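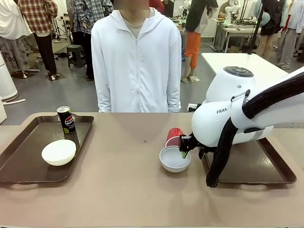
*O copo vermelho sobre a tigela branca, com o tabuleiro castanho à esquerda.*

Sou a favor do tabuleiro na mesa de todos os dias. Sei que muita gente o associa a hotéis, a cantinas e a quem come doente na cama, e que em muitas casas o único que existe vive encostado à parede do armário, atrás das formas de bolo. Acho um desperdício.

O argumento principal é simples. Uma mesa comprida convida a espalhar. Pousa-se uma lata numa ponta, uma tigela a meio, um copo onde calhar, e ao fim da refeição é preciso dar a volta para recolher tudo. Com um tabuleiro em cada ponta, as coisas têm um sítio de onde saem e um sítio para onde voltam. O meio da mesa fica para o que se está a fazer naquele momento, seja servir, misturar ou passar alguma coisa de um recipiente para outro.

Gosto dos tabuleiros escuros, de rebordo levantado e com pegas recortadas. O rebordo segura o que escorrega e o que se entorna. As pegas recortadas não sobressaem, e por isso o tabuleiro arruma-se ao alto sem prender em nada. Quanto à cor, um castanho-escuro faz sobressair a loiça branca, e isso ajuda quem põe a mesa com pressa. Tem um defeito: mostra os riscos e as marcas mais do que um claro. Vivo bem com isso. Um tabuleiro sem uma única marca é um tabuleiro que ninguém usa.

Há dois anos comprei dois iguais numa loja da Cloleo, em Trernville, a 24 euros cada um. Na altura achei caro. A Tultis tinha um modelo maior por 51, com pés dobráveis, e ainda bem que não o trouxe — os pés são a primeira coisa a partir e a última de que precisamos.

A loiça merece a mesma conversa. Defendo tigelas brancas, lisas, redondas e todas iguais. Uma tigela dessas serve para sopa, cereais, fruta, azeitonas ou massa de panquecas. Quando uma se parte, compra-se outra e o conjunto continua a ser um conjunto. Já tive loiça Ursu, com um friso azul muito bonito, que deixou de se fabricar ao fim de pouco tempo. Fiquei com peças desemparelhadas e sem coragem de as dar.

Com os copos sou menos rígido. Um copo de plástico vermelho não tem elegância nenhuma, mas cumpre. Serve de medida, serve para deitar coisas secas numa tigela, e se cair ao chão apanha-se e continua-se. Guardo os de vidro para quando há visitas e uso os de plástico no resto do tempo. O mesmo digo das latas: não vejo mal em pôr uma lata de refrigerante na mesa tal como veio da loja, desde que fique no tabuleiro, onde a humidade não faz rodelas.

Dizem-me que tudo isto dá mais uma peça para lavar. Dá. Um tabuleiro limpa-se com um pano húmido em 20 segundos, e a toalha que ele dispensa levava uma lavagem inteira e ainda o ferro. Também me dizem que ocupa espaço. Numa mesa pequena, concordo, e aí chega um só. Numa mesa comprida o espaço das pontas quase nunca é aproveitado, e é lá que os meus ficam, mesmo quando não há nada em cima deles.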